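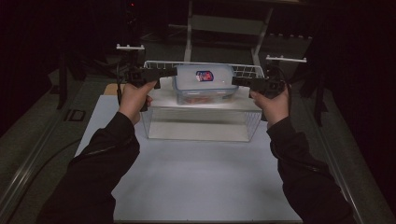
Junomeck Containers and Baskets

Read me first

Welcome! Junomeck is a picture and notes collection on one small household subject: plastic food storage containers, and the baskets and boxes people stand them in. If you have ever lost ten minutes in front of a cupboard looking for the right lid, you already know why we find this stuff so interesting.

The collection is put together in Wolamthorpe, where we also keep the sister set, Pinheiro (tea towels, cloths and other soft things that fold). The two are laid out the same way, so anything you write to read one should read the other.

What's in it

There are 300 short sessions. Each one follows a single container on a white table: being picked up, set down, turned, or moved in and out of something else. The something else is usually a wire basket or a clear acrylic box, and sometimes one stacked on the other. We love the wire basket. It is a fussy thing to put a rounded container into, and you get lovely variety in how the corners settle against the rails.

Every session has its own folder, with the pictures in order and a plain text file called notes.txt. The notes give the container type, the state of the lid (on, off, latched, unlatched) and any labels or contents. Please read the notes before you use the pictures. A lot of what makes a session useful is in there.

The containers

Most are rectangular with rounded corners, because that is what fills most kitchen cupboards. We went for frosted and see-through plastic on purpose. Opaque tubs are easy to tell from the table they sit on, but a hazy box on a white surface is a real challenge, and much closer to what you meet when you are putting away leftovers under a bright light.

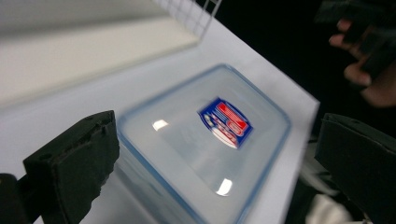
Lid from above, with the label still on and glare on the plastic.

Store labels stay on wherever we had them. We argued over this for a while! Peeling them off makes for a tidier set, but people use containers for months with the sticker still clinging to the lid, so they stayed. Label colours go in the notes under "label". We don't record brand names, and plenty of the labels can't be read anyway.

Glare is left as it came. You will also find motion blur, sometimes quite a lot of it. We only dropped pictures where the container couldn't be made out at all.

Lids and rims

The rim is my favourite part to work with. On a clear container it is often the only strong line you get, and if you can follow the rim you can usually work out which way the box is facing. In the notes, "rim colour" is the colour of the seal around the lid, and "latch" is any flap that folds down over the edge. Check the latch field first if you are sorting by lid type, as two lids can look the same from straight above and quite different from the side.
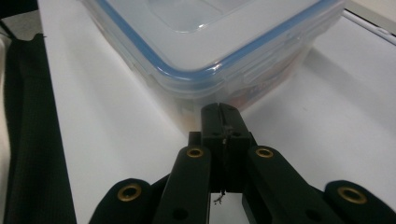

Low view of a corner: blue rim, side latch folded down, something orange and red showing through the wall.

Contents

Some containers have something inside and some don't. The "inside" field holds what could be seen from outside and nothing more, so expect entries like "orange, some print" or "reddish, low down". If the plastic was too cloudy to tell, the field says "unclear". Please treat "unclear" as its own answer and don't fold it in with "empty". I made that mistake with an early draft and it took a whole evening to untangle.

Sizes and splits

The full set is 9 GB. A starter pack of 500 pictures is there if you just want a look around, and a second pack of 2000 has a fair mix of lids, angles and baskets. Both are drawn from the full set, so don't add them together.

Known gaps

Round containers are badly under-represented, and glass ones are missing altogether. Nearly everything was done on a white surface — a wood-grain benchtop would be a great addition. There are very few sessions with more than one container, so the set won't help much with nesting or stacking tubs inside each other.

A few early sessions spell the field "rim color". The reader script, Praltov, takes both spellings, so you only need to worry about it if you are parsing the notes yourself.

Changes

December: added the wire basket sessions, fixed the missing latch entries, split "contents" into "inside" and "label".

Before that: first release, boxes only.

Still to do: the drawer of lids with no matching bottoms. We have so many of them!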